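Descaling notes, September

The water at Mostgate is hard enough to leave a white ring in any pan that sits for an hour. I have now stopped buying descaler and use citric acid, which costs less by weight and has no smell.

## Mixing

Two level teaspoons to a litre of warm water is plenty for a pan. For the kettle I go up to three. Stir until it clears – undissolved grains sit on the base and do nothing useful.

Pour in enough to cover the marks, leave for 13 minutes, then rinse twice. Tahira Hayat prefers white vinegar and gets the same finish, but the kitchen smells until evening.

Stainless steel with a riveted handle needs a brush round the rivets.

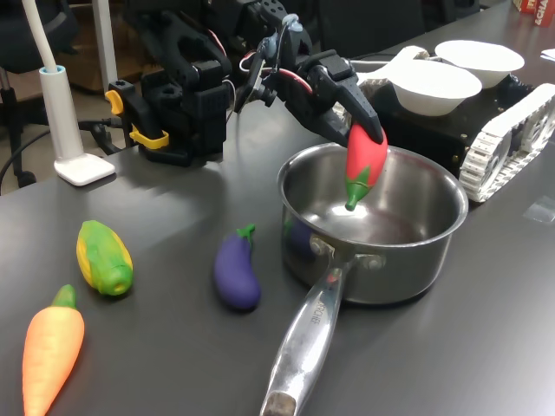
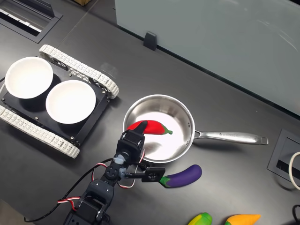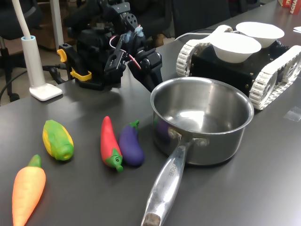 ## What it will not shift

Brown staining on the base is usually burnt starch or oil, and acid barely touches it. Use bicarbonate paste, left overnight. Rainbow marks are heat tint and harmless; the acid does lift those.

Keep it off marble and bare aluminium. I dulled a windowsill at Rakow that way and had to repolish a strip of it by hand.

Next month: the shower head, which has five blocked jets.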